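Call for participants: home recording operators, bedding and clothing tasks

Korden Data Practice is looking for people to record household handling tasks with hand-held grippers. The work supports the second edition of the Sillden code, a set of working rules for recording manipulation data in people's homes. The first edition was tested on 1,879 recordings, mostly kitchen tasks. Soft items were barely covered, and this round is meant to put that right.

We have 30 places. Sessions start in June at our flat on Donnelly Road, and a small number will take place in participants' own homes if they wish.

What you will do

You will work with a gripper in the hand, moving and folding blankets, throws, jumpers and similar things on and near a bed. Each session lasts two hours including breaks. You will follow a task card, then fill in a short form saying which rules were easy to keep and which got in the way. The form matters as much to us as the recordings do. 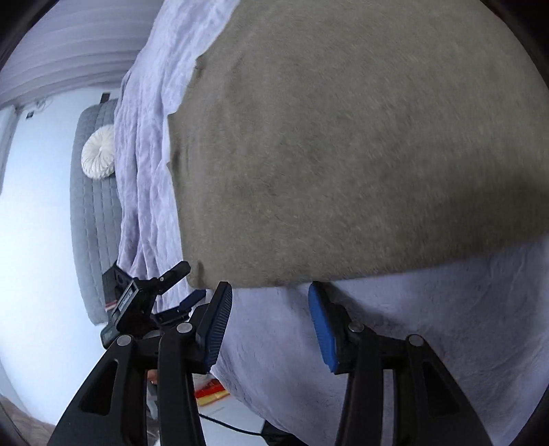

The rules you will be working to

You will get the full code before your first session. The parts that affect operators most are these.

Open the jaws fully before approaching fabric, and close them slowly. Do not drag a blanket by a single pinch if the card asks for a lift.

Keep cables clear of your feet. Stop if one goes tight.

Do not restart a task because it went badly. Finish or abandon it, and mark it on the form either way. Failed folds are kept.

Where two grippers are used on one garment, agree who moves first before anyone touches it. The tips must not cross.

Names, letters, screens and family photographs are to be put away before recording. If something is missed, tell the session lead and the recording will be deleted.

You may stop at any point without giving a reason. You are paid for the full session.

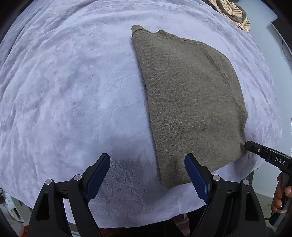
Gripper work on a folded knit sweater, laid on a plush sheet.

Who can apply

You need to be 18 or over and able to stand for up to 38 minutes at a time, the length of our longest block. You should be comfortable holding a tool in either hand. No technical background is needed, and we would like to hear from people who have worked in laundries, care homes or hotels — they tend to have firm views on how a thing should be folded.

Left-handed operators are very welcome. Only a few took part last time and the grip rules show it.

Please do not apply if you have a current wrist or shoulder injury. We will run the call again later.

Payment

£204 for a set of four sessions, paid after the last one. If you leave early you are paid for the sessions you attended. Travel by bus or train is refunded on production of a ticket.

Your recordings

Recordings are stored under a number, without your name. You can ask for yours to be withdrawn up to the point at which the Ginalari collection is closed — the date will be on your consent form. After that we cannot remove single recordings.

How to apply

Send a short note to Christos Deligiannis, operator coordinator, using the contact form on this site. Say which hand you favour, whether you could do daytime sessions, and whether you would consider recording at home. There is a drop-in at the flat on Tuesday from 5.30 pm for anyone who wants to try the gripper first.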